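Sorting the larder at Tusgate — speaker notes

Murray Lowther, evening talk, 20 minutes with time for questions after. Slides change on the bold words in my printed copy.

Hello everyone, and thank you for coming out on a December evening when I know perfectly well you have warmer places to be. Wait for the chairs to settle. Mention that the tea is at the back and that it's fine to get up for it while I'm talking, I shan't be offended.

Start with the confession. When I moved into the flat at Tusgate I had 12 years of habits with me and one deep cupboard, and everything went into that cupboard in the order I came home with it. Cartons at the front, older cartons behind them, and behind those a jar of something from my aunt. Tell the custard story if they look friendly. If they don't, save it for the end.

Then on to tubs. I'm very fond of a plain plastic tub, and I'd like to spend a few minutes on why, so bear with me. A shelf is a lovely thing but you can't pull a shelf towards you. A tub comes out whole, you put it on the table under a decent light, you see what you've got, and back it goes. My sister in Stilleck keeps hers in the bottom of the wardrobe — she has no larder at all — and manages beautifully.

Pause here and put up the slide with the yellow tubs. Give them a moment to look. 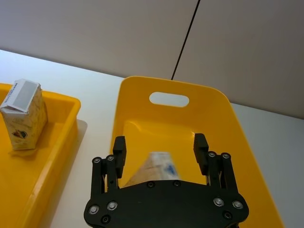 Slide 4: Two yellow tubs on the table, a carton in each.

Talk about depth first. The shallower one on the left suits a carton standing up, and you can read the front of it without lifting a thing. The other has tall sloping walls, and the oval hole in the far side is the bit I'd look for in any shop, as it gives your fingers somewhere to go. I use tall ones for the smaller cartons, the sort that wander off and hide behind the flour.

Say a word about colour. Bright yellow isn't to everybody's taste, and my neighbour thinks it looks like a nursery, but in a dim cupboard you can see straight to the bottom of it. White tubs are perfectly good too. I'd steer clear of dark ones myself.

Next, the routine. Once a month, after supper, tubs out one at a time. Check the dates, wipe the tub, older cartons to the front. Mine takes me 17 minutes if I leave the radio off. Ask for a show of hands: who has found something this year that they'd forgotten buying? (Put my own hand up.)

If there's time, the bit about folding down the tops of opened cartons, and whether a peg is worth the bother. I go back and forth on pegs. Opened milk and juice go in the fridge whatever I say about tubs, so please make that clear, as there was some confusion last time.

Questions. Someone will ask about labels, and the handout has a page on those. Copies are by the door, next to the coats.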